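Transfer case fluid on older part-time systems

Several customers have asked the Indum workshop why we now drain the transfer case on every part-time four-wheel-drive vehicle that comes in for a service. The change took effect in December and applies to all chain-drive and gear-drive units.

The transfer case holds a small amount of fluid compared with the engine, and it has no filter. Metal worn from the gears, bearings and shift fork stays in the case until the fluid is changed. Most units have a magnet near the drain plug. A thin gray paste on it is normal. Flakes or slivers that can be felt between finger and thumb are a reason to open the case before refilling.

Water is the other common fault. It enters through the breather when a hot case is driven into a ford and cools quickly. Milky fluid must be drained the same day. Refill, drive 35 miles with the front axle engaged for part of the distance on a loose surface, then drain again. If the second drain is still cloudy, repeat. Extend the breather hose to a point above the bellhousing and check it for splits at the clip.

Fluid type depends on the unit. Chain-drive cases usually take automatic transmission fluid. Gear-drive cases usually take gear oil. The plate on the rear housing or the handbook gives the grade, and the two must not be mixed. Always loosen the fill plug before the drain plug. A seized fill plug found after draining leaves the vehicle off the road. 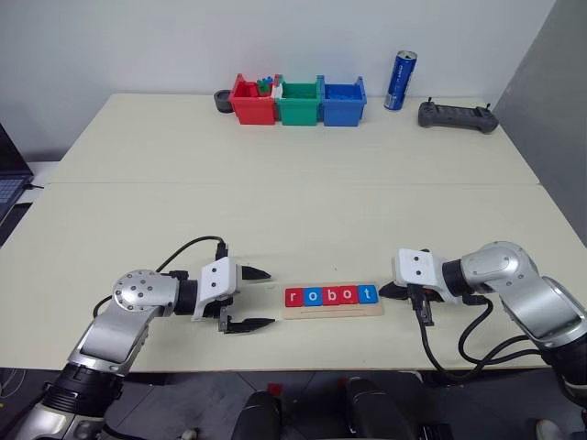

Output seals should be checked with the drain plug out and the propeller shafts marked for refitting. Wipe the flange, turn it by hand and look for a groove where the seal lip runs. A groove that catches a fingernail needs a sleeve or a new flange. Bolt circles on flanges and covers, like the ring of small screw holes on the round elbow cap of the arm at left, should be tightened in a cross pattern and in two stages. Going straight around the circle can tip the cover and pinch the gasket on one side. Recheck after 1000 miles.

Zako seal kits for the common chain-drive units are back on the shelf at the Sleiman counter under bin 479. Gear-drive kits are ordered from Fukesard and take up to 9 working days. Bring the number from the case plate when ordering. The counter is closed on Sunday.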